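4.2 Laughter and room layout at small comedy nights

The third part of the study looked at whether the arrangement of seats in a small venue changes how an audience responds to a comedy act. Earlier work on this question has mostly used theaters with fixed seating, where the rows can't be moved and the distance between the stage and the front seats is the same every night. Pub back rooms, staff lounges and student halls are different. The chairs are put out by whoever is running the evening, often in the hour before the doors open, and the same room can look quite different from one show to the next.

We worked with one promoter, Onent, which books touring stand-up acts and musical comedy duos into rooms that are used for something else during the day. The promoter ran 25 shows during the study period, all of them in the evening and all with the same basic running order: a host, an opening act, an interval, and a headliner. Ticket holders were told at the door that sound would be recorded for research and could ask to be seated away from the microphones. In total, 309 audience members returned a usable questionnaire.

Three layouts were compared. In the row layout, chairs were set out in straight lines facing the performer. In the cabaret layout, chairs were grouped at small tables, with a gap left for table service. In the curved layout, rows bent toward the performer at both ends so that people seated at the sides could see one another's faces. The promoter chose the layout for each show from a list drawn up in advance, and the performers did not see the list.
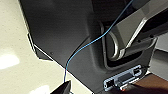 Sound was the main measure. Each laugh was marked by its start, its end and its peak level, and laughs that ran into applause were marked separately. Hard, smooth surfaces reflect sound back into a room, and a venue may have a good many of them in places that are easy to overlook, such as a dark gray molded plastic panel with a matte face, as in Figure 3, left. For this reason a short test tone was played in each room before the audience came in and again after they had left, and the peak levels were adjusted using the average of the two readings. Carpet and heavy curtains had the opposite effect and were handled in the same way. The adjustment was small in most rooms. In the Willach room, where the back wall was tiled, it was large enough to change the order of the loudest laughs, and we report the results both with and without that room.

Two coders marked the recordings without knowing which layout had been used. Where they disagreed about the start or end of a laugh, the midpoint was used. Where they disagreed about whether a sound was a laugh at all, the sound was left out. Most of these cases came from the musical acts, in which people sang along, shouted requests or clapped on the beat, and it was hard to tell a laugh from a cheer. We followed the coding rules in the Matić scheme except that we did not score single laughs from one person, which were common early in the evening and tended to come from the same seats.

The questionnaire was handed out at the end of the interval and collected at the end of the show. It had 7 items. Four asked about the acts, two asked about the view and the sound, and the last asked whether the person had come alone, with one other person, or in a group. We kept it to a single side of paper so that it could be filled in at the bar.

Laughs were longer in the curved layout than in the row layout, and this held for both opening acts and headliners. They were not louder. The cabaret layout gave the most uneven results: some tables laughed early and often, while others stayed quiet for most of the first half and joined in after the interval. People who had come in a group rated the acts higher in all three layouts. People who had come alone rated the acts lower in the cabaret layout than in the other two, and several wrote in the margin that they had been placed at a table with strangers and felt watched.

Performers were asked for a short comment after each show. They preferred the curved layout for stand-up and had no clear preference for music. The most frequent complaint had little to do with the shape of the seating. It concerned the space between the microphone stand and the first occupied chair, which tended to grow as people arriving early took seats in the second or third row. The host at the Plillari shows dealt with this by taking away the spare chairs at the back and asking late arrivals to fill the front, and the gap at those shows was smaller in every layout.

Larger rooms raise a further question that our data can only partly answer. A long room gives the promoter more freedom in where to put the stage, but it also leaves open floor behind the last row, and talk from that part of the room carries forward.

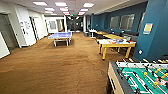
Figure 3. Left: dark plastic panel beside a cream-colored surface. Right: long carpeted recreation area with game tables.

4.3 Limits of the venue sample

All of the shows were booked by a single promoter, and its regular customers may differ from comedy audiences elsewhere. Some people attended more than one show. We could not match their questionnaires because no names were collected, so the responses are treated as separate even where they may not be.

The layouts were also not spread evenly across the types of act. Musical duos were more often booked into rooms with a raised stage, and two of these rooms were too narrow for the curved layout. The comparison between stand-up and music should be read with that in mind. A follow-up in December will repeat the row and curved layouts with one headliner performing the same set in each, which should remove most of the difference between acts.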